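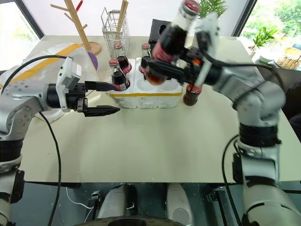
Glass cola bottles in a white foam box.

Nerora Curkance bottle cool box, reviewed by Nga Lại

Expanded foam walls, push-fit lid, no hinge or catch. Mine is the base model, order code 1304, bought in June and used most weekends for glass bottles.

Empty mass on my kitchen scales was 131 g. Bottles chilled overnight in the fridge were still pleasant to drink at lunch with the box kept in shade. In full sun, expect less. I logged nothing beyond that.

The lid fit is the weak point. It loosened after 2 months and now lifts if the box is carried by the rim. A strap cures this. The foam also marks easily and holds the smell of spilt drink, so rinse it the same day.

Murthy's rival box has a proper catch but weighs more and costs nearly double. For short trips I would buy the Curkance again.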